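Search the list archives Go Advanced search

Subject: Re: Counter space, or the lack of it
List: Small Kitchens
Date: 5/28/24
From: Nikola Krajewska

Hi all,

Erasto Mbwambo wrote:

> We moved in last July and I still have not worked out where anything
> goes. I have one decent run of counter and the toaster, the kettle and
> the oven have eaten half of it. My wife wants the oils and jars out
> where she can reach them. I want somewhere to chop an onion. The kids
> keep leaving their play food in the middle of it all. Does everybody
> else hide the appliances in a cabinet, or do you just live with them?
> Also, is it worth buying one of those big wooden trays, or is that one
> more thing to move out of the way? I was looking at the Tirden one.

Erasto, I read this standing in my own kitchen with a cup of coffee and laughed out loud, because we had the same argument here (minus the wife, plus a sister with opinions). I do not hide the appliances. I tried it for a whole winter and all that happened was I stopped making toast, and I love toast! So out they came again.

What I do now is give them one end and make them stay there. Toaster oven at the back of the left side, two-slice toaster right below it, kettle below that. They run in a line down the end of the counter and the whole middle belongs to the cutting board. The board never gets put away, it just gets wiped and goes back. Then all the little stuff goes in one row along the backsplash: bottle, yellow pitcher, the dark canister with the wooden lid, the brown crock for the spoon, a glass, a jar. One row only. If I want to add something to the row, something else has to leave it, and I'm pretty strict about that (my sister is not).

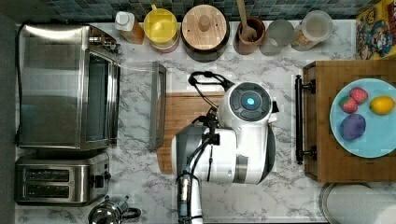
The left end and the back row, cutting board in the middle.

The canister was a real find, by the way. I got it at Krawczyk, the little housewares place by my old job, and the knob on the lid is big enough to grab with floury fingers. I went back for a second one and they had stopped carrying them, so if anyone on the list spots one, please write to me off-list.

Now for your tray question. Yes, buy a tray! I don't know the Tirden one so I can't tell you if it's any good. Mine came from Falance and it was 26 dollars, and the two things I would look for are a flat bottom and handles you can get your whole hand around. Straight sides are nice too, since you can push it flush against the wall. I keep mine on the right side of the counter and everything with no proper home goes on it. When I need the space I pick the whole thing up, and that takes me one trip where it used to take six.

And about the play food, oh boy. I have a light blue plate that is the official plush fruit plate. There is a plum, a lemon and a couple of strawberries, and they live on that plate, and the plate lives on the tray. My niece knows this. She doesn't always care, but she knows. Giving it one plate did more than all my nagging ever did, so try that before you start confiscating lemons.
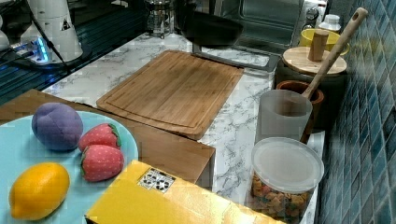
Archive page last changed: 5 days after posting (attachments re-linked)

The part I have not solved is the frying pan. It's black and heavy with a long handle, and wherever I set it down the handle is pointing at something I need. I tend to shove it back beyond the board, next to the French press, and then of course I want coffee. I had a hook for it in the last place. Here the wall is all those tiny mosaic tiles and I am too chicken to drill into them. Has anyone on the list drilled small tiles without cracking them? I have read so many posts about masking tape and I still don't believe it.

Somebody in the March thread swore by the Skiteo rail, the kind that sticks on with adhesive, and I would love to hear if it is still up. My worry is that a pan is a lot of weight to trust to glue, especially that close to the stove. I'd put a couple of spoons on it, sure.

Pot lids are the same problem in a smaller size. Mine wander. I'll take one off a pot, set it down on whatever bit of marble is closest, and it's still there when I go to bed.

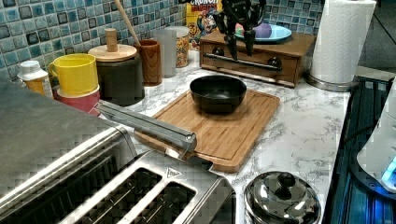 A friend of mine stands hers up in an old dish rack inside the lower cabinet and says it changed her life, which seems like a lot for a dish rack, but I may try it. If you have a deep cabinet near your stove, Erasto, you could steal that idea too.

One more thing on boards, since you mentioned onions. Get one with a groove running around the edge if you don't have one. Mine is bamboo and I would not go back to a flat one. Tomatoes, oranges, a roast chicken, it all stays on the board long enough for me to find a towel. It's on the big side, and I dithered over that in the store for ages, but a small board only makes you pile things up on the counter next to it and then you've used the same amount of room anyway. Wash it by hand and stand it on edge to dry.

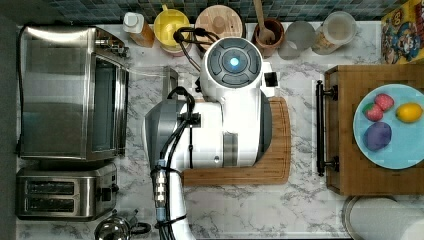
Cereal boxes, I nearly forgot! Ours is in the back right corner, leaning against the wall, and that's as far as I've gotten with it. My sister wants everything poured into matching jars. I say the kids who visit want to see the cartoons on the box, and so do I at seven in the morning.

Anyway, let us know what you decide on the tray, and measure your counter front to back before you order one. I skipped that step the first time and had to drive the thing all the way back to the store.

Nikola

Previous message | Next message | Reply to list

Contact the list owner | Copyright remains with the individual posters | Back to top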